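Domestic Task Group: Report on the Loss-of-Grip Fault and the Protective Stop
Project students: Yu-na Han, Elie Darwish, Bo-ram Jin
Supervisor: Chae-won Hyun

3. Description of the fault

The Bircombe project set out to have a humanoid robot carry out simple bedside chores: placing small cloths in a laundry basket and clearing light debris from a mattress. The fault dealt with in this section occurred during the cloth task, in the second block of trials on a Saturday. While the right arm was lowered towards the mattress, the controller reported a completed grasp and then, 2 seconds later, a lost one. The arm continued along its planned path and drove the hand into the mattress until the protective stop acted.

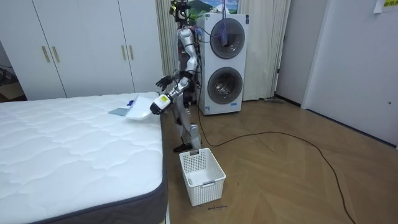 Why did the arm not stop when the grasp was lost?
The grasp signal and the motion planner ran as separate processes, and the planner read the signal only at the start of each movement. A change during the movement was recorded in the log and had no effect on the arm.

3.1 Extent of the problem

The full log of 303 grasp attempts was reviewed by Bo-ram Jin. A lost grasp was reported in 32 of them. In most cases the arm reached its target without harm and the trial was simply marked as failed. The protective stop was triggered on some 15 occasions, all with the arm extended over the mattress. The group had at first put these stops down to an over-sensitive force limit, and a request to raise the limit had been drafted. It was withdrawn once the log had been read in full.
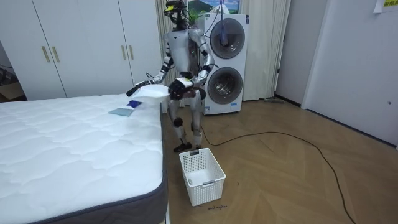 Figure 3.2. Cloth task, white fabric held over the mattress edge.

Two-handed trials were affected more severely. When one hand reported a lost grasp and the other did not, the planner went on treating the cloth as held on both sides, and the arms pulled against each other for as long as the fabric remained in either hand.

3.2 Safety assessment

No person was injured. The written procedure did, however, allow a student to reach across the mattress to straighten a cloth between attempts, and the arm could begin its next movement during that time. The group considers this the most serious finding of the report. The procedure was changed the same afternoon: motion is now disabled at the console before anyone reaches over the mattress.

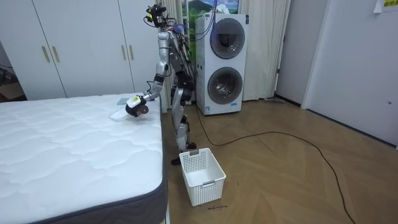

Ye-rin Ko, commenting on the draft of this section, wrote that disabling motion at the console was not enough if the person at the console could not see the hands of the person at the bed, and asked that a spoken confirmation be required as well. The group accepted the point, and the confirmation is now step four of the procedure.

3.3 Corrective work

The planner was altered to read the grasp signal throughout each movement. On a lost grasp it now halts both arms and waits for the operator. The force limit was left at its original value. Elie Darwish repeated the cloth trials with the altered planner, and each lost grasp brought the arms to a halt before the protective stop was needed.

The same change was then applied to the brush and dustpan task, where a lost grasp carries a different risk, as a falling tool may strike the operator's foot.

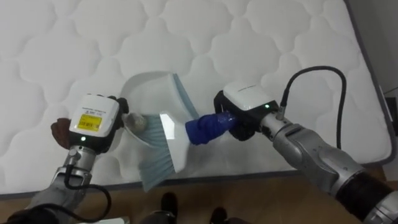 For this task a halt alone was judged insufficient, and the operator is required to stay clear of the mattress edge until both tools have been set down. The wait for the operator also lengthens each trial considerably. Yu-na Han has proposed an automatic return to a resting position, but this has not been tested and should not be used until the return path has been checked with a tool in each hand.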